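Forum > Robotik und Automatisierung > Fehlersuche

Zweiarmiger Aufbau: Greifer verliert Kraft, Software meldet trotzdem "OK"

graubrot_74

Moin, ich betreibe zwei kleine Arme auf einer gemeinsamen Schiene, Steuerung ist ein Graken-Board, darüber läuft Rimivia. Die Aufgabe: Werkzeug von der Matte aufnehmen, an den anderen Arm übergeben, ablegen. Seit dem Update im Dezember bleibt der rechte Greifer mitten in der Übergabe kraftlos. Kein Fehlercode, kein Abbruch, im Log steht "Schritt abgeschlossen". Der linke Arm fährt dann natürlich weiter, als hätte er das Teil.

Mit der Zange ist das ärgerlich. Mit der Schere finde ich es nicht mehr lustig, ich greife da ja zwischendurch auch mal rein. Der Support schreibt, das sei "innerhalb der Toleranz" und ich solle neu kalibrieren. Habe ich gemacht, dreimal. Glaube ich nicht mehr dran.
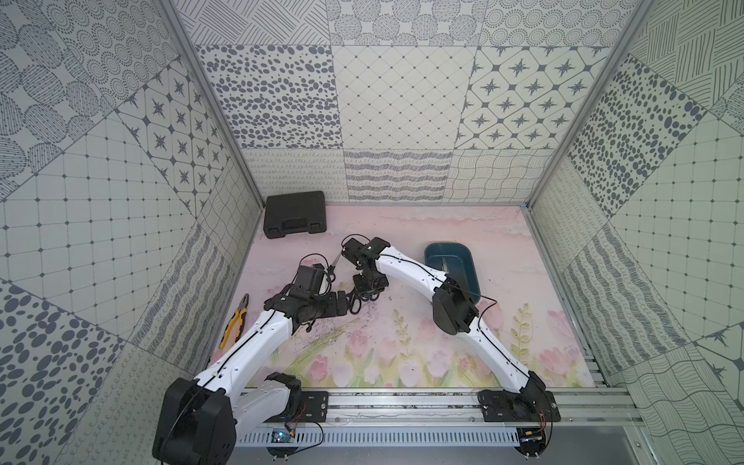

Servofritze meint dazu, Kalibrieren sei bei denen die Antwort auf alles, auch auf einen Kabelbruch.

Gemessen habe ich bisher nur die Versorgung am Board, die sieht sauber aus. Der Ausfall kommt nach ungefähr 2.000 Zyklen, beim letzten Mal war es Zyklus 3.481. Hat jemand eine Idee, die ohne "neu kalibrieren" auskommt?

Servofritze

Am Board messen bringt dir wenig. Miss am letzten Servo in der Kette, und zwar unter Last, während der Greifer zudrückt. Wenn es dort einbricht, schaltet der Servo das Drehmoment ab und bleibt per Bus erreichbar. Dann sieht die Software eine plausible Position und ist zufrieden. "Schritt abgeschlossen" heißt in dem Fall vermutlich bloß: Sollposition gesendet. Ob das jemand zurückliest, würde ich bezweifeln, bis ich es im Log gesehen habe.

Also: Statusregister jedes Servos nach jedem Griff auslesen und mitschreiben, vor allem Überlast und Temperatur. Und das Kabel am Ellbogen bewegen, während du misst. Bei mir war es genau dort, die Ader war unter der Isolierung durch, von außen tadellos.

Bis das geklärt ist, würde ich mit der Schere gar nicht fahren. Ein Servo, der ohne Meldung abschaltet, kann genauso ohne Meldung wieder einschalten. Hand rein nur mit getrennter Motorversorgung. Die Pausentaste in der Oberfläche zählt nicht, die läuft über dieselbe Software, der du gerade nicht traust.

cesthorpe-user

Hatte ich auch, andere Servos gekauft (Jang), seitdem Ruhe. Teuer, aber geht.

graubrot_74

@cesthorpe-user: Danke, aber ohne Ursache tausche ich nichts. Wie viele Zyklen sind die denn jetzt gelaufen?

@Servofritze: Register werden jetzt mitgeschrieben. Bei Zyklus 754 kam im rechten Greifer das Überlast-Bit, Position laut Software weiter "OK". Spannung am letzten Servo messe ich heute Abend, das Kabel nehme ich mir danach vor. Die Schere bleibt so lange draußen.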